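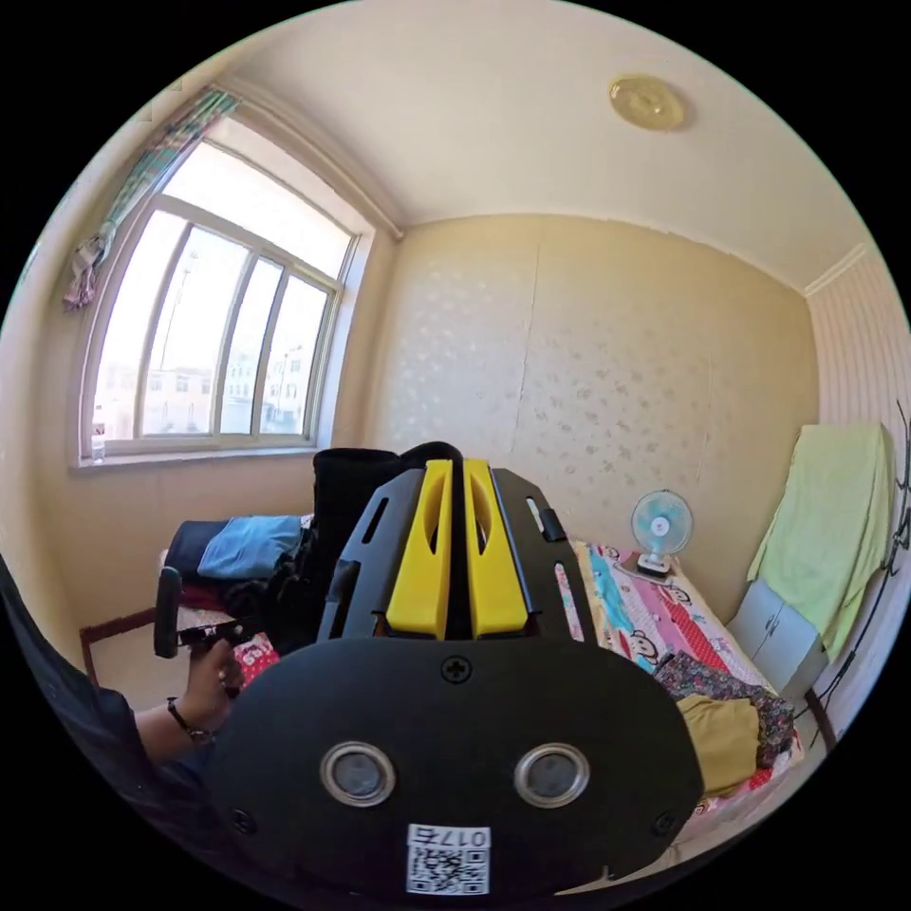

Okay, morning everybody, thanks for coming in while there's still coffee in the hall. I'm going to talk about brake pads for club racing, and mostly about the season we spent getting them wrong.

(Slide 2. Wait for the stragglers.)

Quick background. We run two hatchbacks in the Hemley Sprint Cup, 27 laps a race, and Hemley is murder on front brakes. You come down the hill into Trekholm corner flat in fifth, then you want second, and there's a bump right where you'd like to be turning in. I love that corner. My front pads do not!

So at the start of the year we bought the hardest pads in the Grisetti catalog, figuring hard means long life. And they lasted, sure. They also did nothing for the first 3 laps. I went straight on at Trekholm on lap one in May and had a lovely long look at the gravel.

(Pause here, someone always has a gravel story. Keep it short.)

Next slide is the temperature paint. If you've never used it, you dab it on the edge of the disc and it changes color as it heats up. Costs next to nothing. Our discs were way cooler than we'd guessed, because we'd fitted big air ducts over the winter (we were very proud of those ducts) and then picked a pad that needs a lot of heat. We taped over half of each duct and I found 12 feet of braking distance at the bottom of the hill. Tape!

Then we went down one grade on the pad and took the tape off again. That's the setup we still run. We get 13 hours out of a set, counting practice, and the pedal feels the same on the last lap as on the second.

(Slide 6, bedding in. Slow down, this is the bit people write down.)

Bedding in. Please don't do it on the warm-up lap. We go out on a Tuesday test evening, do a run of medium stops, then harder ones, never to a full standstill, and then let everything cool with the car rolling and my foot off the pedal. After that the set gets bagged and labeled with which side it came from.

Fluid, very quickly. Dhanial Motors, who look after our cars, change ours before every meeting. I used to think that was fussy, then I had a pedal go to the floor in the paddock and now I buy the fluid myself and bring it to them.

(Pass the worn pads round. Get them back this time.)

Right, questions. If you want to talk about rear bias, come find me by the trailer, I've got the numbers in a notebook in the truck.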